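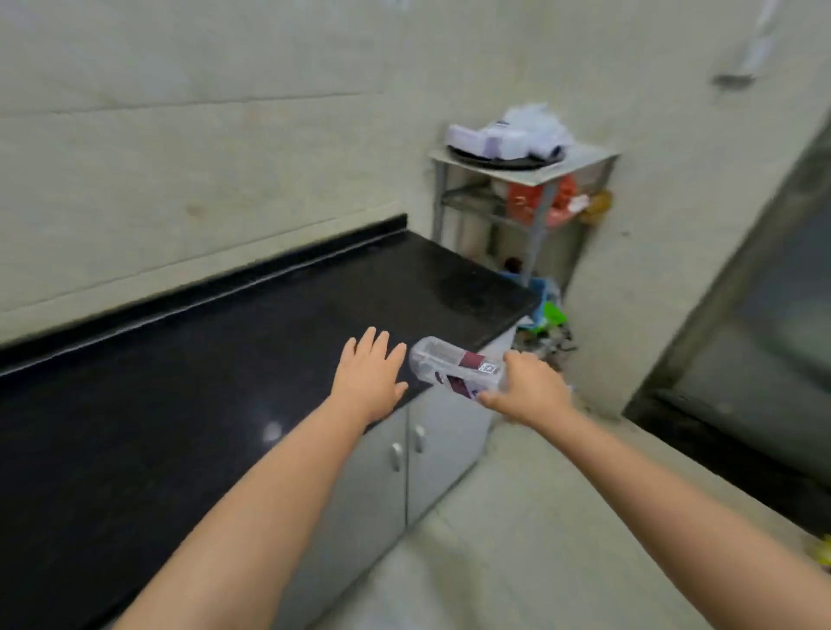 Planning the purchase: a tidying arm for a small kitchen

Desta Kumsa, for the Kurititz household tips pages

Do the job by hand first and write down each motion. Suppliers quote on reach, payload and gripper opening, and a buyer who arrives with those three values gets a usable quote. The usual tasks on a list are clearing the counter, picking litter off the floor and lining up containers against the wall.

1. Reach

Measure from the intended base position to the furthest point you expect the arm to work at, then add a margin for approach angle. On our test bench the distance came to 761 mm. The shorter Plister arm is rated to 794 mm, so it clears the requirement, but only with the wrist straight. If the gripper must come down vertically over a bin rim or behind a bottle, use the derated value in the manual.

Glossy black counters are a known nuisance for depth cameras. Ask for a demonstration on your own surface colour, under your own lights. Clear plastic boxes and bottles should be in the same demonstration.

2. Floor pickup

Budget for this separately. An arm fixed at counter height will not usually reach the tiles, and a mobile base can cost more than the arm it carries. Foil, tissue and torn wrappers are light enough for any gripper on the market. The difficulty is thickness: a flattened tissue gives parallel fingers very little to close on.

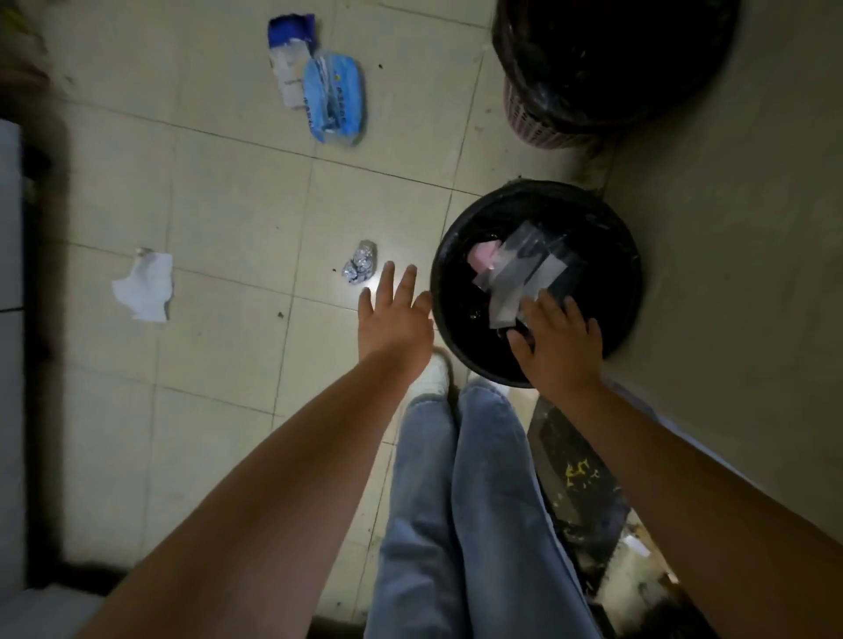 Soft fingertips help, and Yook sells them in sets of four. Allow for a replacement set each June if the machine works daily. Pushing litter down into a bin takes more force than picking it up, and low-cost arms will fault out partway through the stroke. Check the continuous force rating - the peak figure on the brochure is of little use here.

A bin with a wide opening and a stiff rim is the cheapest upgrade available. Fit it before you spend anything on software.

3. Payload

Weigh the heaviest item full, then add the gripper. A rating of 5 kg at full extension is ample for bottled drinks and pantry goods. Some sellers quote payload with the arm folded in close, so get the extended figure in writing.

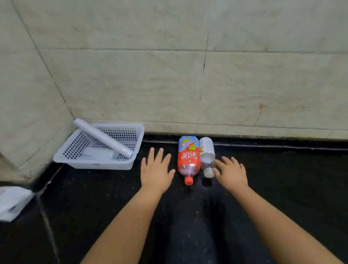 4. Working budget

Our allowance for a counter-only set-up is $3598, covering arm, gripper, mounting plate and cabling. Freight is extra, as is an electrician if the outlet has to be moved. The Beneditz controller is priced separately and carries an annual licence after the first year.

Hold back part of the total for spare fingertips and a second mounting plate. Request the lead time on both before placing the order.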